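Snack swap boxes – is the "packing service" worth it?
Forum: Mail, Parcels & Swaps
Page 1 of 1

rurketti_66
Posts: 607
Sunday, 4:12 pm

I keep seeing people recommend paying Climlow to pack their swap boxes. You drop off your snacks, they "arrange for zero movement" and send it off. I used them in September for a box of Asian snacks going to my cousin and I was not impressed. Plain brown box, stuff at one end, a lot of bare cardboard at the other. I could have done that on my kitchen floor for the price of tape.

Has anyone had a box from them that was packed better than you would do it yourself? I don't mean prettier. I mean fewer crumbs when it gets opened.

LHenare
Posts: 1,765
Sunday, 4:40 pm

I'd want to know what you sent before I blamed the packer. Chips will break if you look at them wrong. Candy and jerky you can throw in a sock and mail. Most of the complaints on this board are from people who shipped rice crackers across the country in a box sized for boots.

Also was it one layer or stacked? Makes a big difference.

rurketti_66
Sunday, 4:58 pm

One layer in one half, nothing on top. Two bags of shrimp chips, some wafer rolls, individually wrapped cakes, a few gummy packs. The cakes came out flat and the chips were dust. The gummies were fine of course.

fletcherk
Posts: 88
Sunday, 5:15 pm

Going to stick up for packing in general, if not for Climlow. I do boxes for family every couple of months and there is a right order. I wrote it up for my brother-in-law, so I'll paste it.

1. Build the box before you buy anything else

Tape the bottom seam twice and press down along it with your palm. If the flaps overlap unevenly, put a flat sheet of card over the join. A thin packet corner can work its way into that gap and then it tears when somebody lifts it out.

2. Lay the small wrapped stuff first, and start at one end

I go end to end, not from the middle out. Keep the packets close enough to touch. Anything with stiff crimped edges goes flat or standing against a neighbor, never with the crimp jammed into a soft bag.

A box with only a few things in and the far end still bare looks like so:

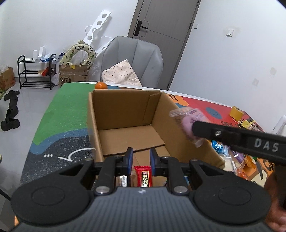 3. Fill the bare end before you do a second layer

This is where people get lazy. They see floor left over and figure the lid will hold it all down. It won't. Either keep going with packets until the floor is covered, or cut the box down, or stuff the gap with paper. I use grocery bags because I have 2,514 of them under the sink (my wife's figure).

4. Chips on top, always

Puffy bags are your cushion. Don't put them on the floor of the box with tins over them, and don't let the air out of them to save space. I have seen this advised on here more than once.

5. Shake it

Close the lid with your hands, no tape yet, and tilt it both ways. If you hear sliding, go back to step 3.

dean_p
Posts: 341
Sunday, 5:33 pm

Step 3 I agree with. Step 2 I don't. If you start at one end and run out of snacks you have a box that is heavy on one side, and every sorter that picks it up is going to tip it. I start in the middle and pad both ends. Never had a crushed cake.

And that worn corner on the box would bother me more than the empty floor. I don't reuse a box once the corners go. They give way first when something gets stacked on them.

fletcherk
Sunday, 5:41 pm

Worn corner is fine for a short trip if you tape over it. I've reused boxes three times. You and I obviously use different post offices.

Middle start leaves you with two gaps to fill when you could have had one. More paper, more weight, more money.

dean_p
Sunday, 5:47 pm

Paper weighs nothing. And "never had a crushed cake" is a pretty good argument, you skipped that bit.

uwe.lammers
Posts: 1,202
Sunday, 6:20 pm

I'm doubtful about all of it. Every packing guide I've read is written by somebody who tried one way, had it arrive OK and decided that was the way. Fletcher has never opened one of his own boxes at the other end, and neither has Dean. You have somebody's polite text saying "everything arrived great thank you!!" My aunt says that about everything I send her, and one year it was a broken lamp.

If you want to know, mail a box to yourself. Same snacks, same carrier. Do it twice, once each way. I'd read that thread.

LHenare
Sunday, 6:31 pm

Ha, fair. My lot always say it arrived great too.

I will say the foil wrapped things worry me more than chips. They look tough and they aren't. The wrapper keeps its shape and you don't find out what's happened to the inside until you open it. I put those against the side wall with something flat next to them.

rurketti_66
Sunday, 6:44 pm

OK but can we get back to Climlow? My question was whether a paid service does anything I can't. So far I'm hearing "fill the gap" and "don't put tins on chips" and they managed neither. Well, no tins. But the gap was all theirs.

kaygee_s
Posts: 29
Sunday, 7:02 pm

Keegan here, I used them once, also once with Wihongi across town. Climlow was OK for me but I gave them enough to fill the box. I think that's the catch: they have set sizes and they go up one if you're borderline. So a half load ends up in a big box and they charge you for the big box. Wihongi cut the box down in front of me and folded the sides over. Ugly as anything but it didn't rattle.

Neither one used much padding. I'd say you're paying for the tape and for not having to stand in line.

rurketti_66
Sunday, 7:10 pm

That would explain it. Nobody at the counter mentioned sizes. I'd have brought more wafers.

dean_p
Sunday, 7:26 pm

Or you could just ask what box it's going in before you hand it over. I don't have much sympathy for paying someone to do a ten minute job and not looking at what they're doing.

rurketti_66
Sunday, 7:31 pm

Thanks Dean, very helpful as ever.

fletcherk
Sunday, 7:50 pm

Uwe, I'm up for your test. I'll do end to end and Dean can do middle out. Same things in both: one bag of chips, one foil wrapped cake, a couple of soft candies in clear wrap. No second layer. We each mail to ourselves and post what's left of it.

dean_p
Sunday, 8:04 pm

Fine. New boxes though. I'm not racing against your taped up corners.

uwe.lammers
Sunday, 8:15 pm

Whoever's cake survives, I still won't believe it after one try each. But go on. Weigh them first.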